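halina_s: The handheld-gripper demos beat teleop on our plug task. 147 demos, and the Vostenis policy trained on them matches the one we got from 447 teleop runs.

marciniak_fan: Matches on what, the same power strip?
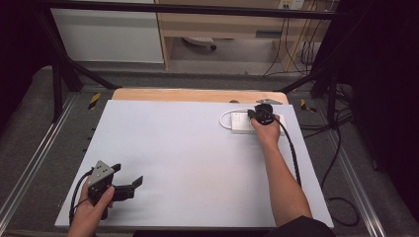
Plug task, gripper in the left hand, bare right hand on the plug.

alico5: So your right hand does the hard part. Bold baseline.

halina_s: Both sets had a human on the plug, so it's fair.

marciniak_fan: Fair, sure. Not convincing. Try a second strip.

halina_s: Saturday, then.

Contact the moderators | © Biltthorpe Forum | Back to top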